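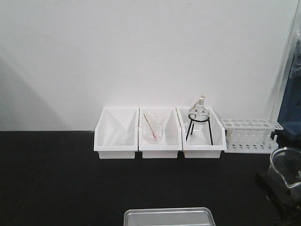 Three white bins along the back of a black bench.

How to write a dancer bio for a program

Most dancer bios are too long, and I don't buy the idea that audiences want the whole story. They have a few minutes before the lights go down.

Start with the name and the current job. "Aarti Grewal is a member of Semholm" does the work. Skip "has danced since she could walk" - every dancer claims it and I doubt most of them.

Next, training. Give the main school and the age you started. Name two teachers at most. A weekend workshop with somebody famous is not training, whatever your friends put in theirs.

Then roles. Pick the ones you danced on stage, and say so if you were an understudy. "Has worked with" is a phrase I would cut on sight, as it can mean a lead part or one open class.

Awards go last, with the year. If you can't find the year, leave the award out.

Keep it to 90 words, or 50 if you're in the corps and the program is tight. Write in the third person and read it out loud once. Send it as plain text, and check the spelling of every teacher's name yourself. Spell-check will not save Melahat Öztürkmen.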